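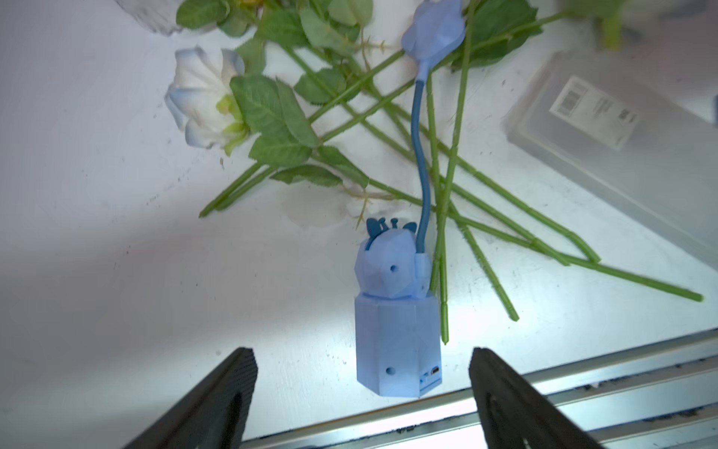
Cleaning Small Gadgets Without Wrecking Them

Every house has a shelf where small plug-in things go to collect dust. Lamps, timers, speakers, the Vindus kitchen clock that came free with something else. Sooner or later company is coming and you notice they are all the same color, and the color is gray.

Start by unplugging. Yes, really. I have wiped down a live desk fan and I do not recommend the manicure.

Dry first, damp second. A soft paintbrush, the 2-inch kind, gets into seams and grilles better than any cloth. Work from the top down, or you will be dusting the same ledge until November.

For the damp part, put 5 drops of dish soap in a cup of lukewarm water, dip a corner of the cloth and wring it until you feel silly. Never spray the gadget itself. Liquid finds the charging port every time, as if it had a map.

Ports get a dry wooden toothpick and a gentle hand. Switch the thing off, tip it so the opening faces down, and let the lint fall out. Do not blow. You are damper than you think.

Printed plastic hates heat. A dashboard in summer or a dishwasher on any cycle can leave it leaning like an old fence. Sunny windowsills are not much kinder.

Sticky residue from price labels comes off with a dab of cooking oil, left on for a few minutes, then soap. The orange stuff in the Prirkton bottle works too, but try it on the underside first. I skipped that step with a Vamura radio and it now has a thumbprint for life.

Cords: wipe them toward the plug, let them dry, and coil them loosely. A bread clip with the name written on it saves you from the drawer of 37 mystery chargers. Mine is still a drawer of mystery chargers, but the clips are in there somewhere.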